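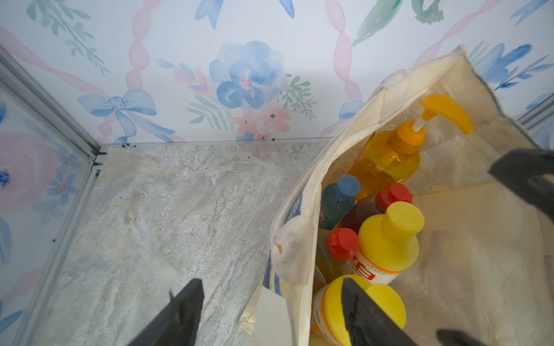 Bonsoir la liste,

Je réponds avec du retard à Telmo, pardon, la semaine a filé sans moi !

Telmo Palacios a écrit :
> Bonjour à tous,
> Je reprends la vieille maison de ma tante à Figueroa et je voudrais retapisser la chambre du fond. Murs en plâtre, un peu farineux. Faut-il une sous-couche ? Et vous partez de quel coin, pour un papier à motifs ? J'ai compté 15 lés.
> Telmo

Alors, la sous-couche : oui, oui et encore oui. Du plâtre farineux, ça boit la colle et le papier se décolle au premier printemps (j'ai donné, dans le couloir, en avril, avec la belle-famille à table). Tu brosses, tu dépoussières, tu passes ton primaire et tu laisses une bonne nuit. Moi j'avais pris celui de Dunard, rien à redire, sauf l'odeur.

Pour le point de départ, je ne suis pas d'accord avec ce que Weidong Song écrivait ici l'an dernier. Lui commence toujours à la fenêtre. Moi je commence au milieu du mur qu'on voit en entrant, et je laisse les coupes moches derrière la porte — question de goût, mais avec un grand motif ça change tout.
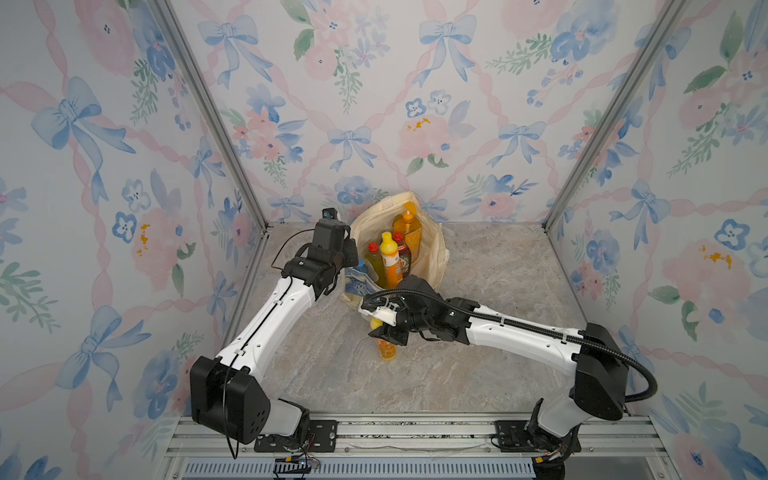

Les angles, maintenant, c'est là qu'on souffre. Ne plie jamais un lé entier dans un coin, tes murs ne sont sûrement pas d'aplomb : tu coupes, tu laisses dépasser un peu et tu reprends au fil à plomb de l'autre côté. Les nœuds de ruban bleu pâle et les roses, sur fond blanc comme ça, c'est ravissant, mais avec des rubans roses en diagonale qui filent sur trois murs, l'œil va droit au raccord, alors prends ton temps. Et achète un rouleau de plus, même bain !

Côté budget, j'en ai eu pour 660 euros chez Ferkalano, colle comprise, et encore, je m'étais trompée d'un rouleau. Le peintre d'Evstead m'avait fait un devis à 2 330 euros, j'ai rangé le papier dans un tiroir et j'ai sorti l'escabeau. La chambre m'a pris quatre soirées.

Dis-nous pour la hauteur sous plafond, tu ne l'as pas donnée. Et si quelqu'un a encore une table à tapisser à prêter, la mienne a un pied qui lâche...

Bises à tous,
Mireille

Ce site utilise des cookies pour améliorer votre navigation. Accepter | Refuser | En savoir plus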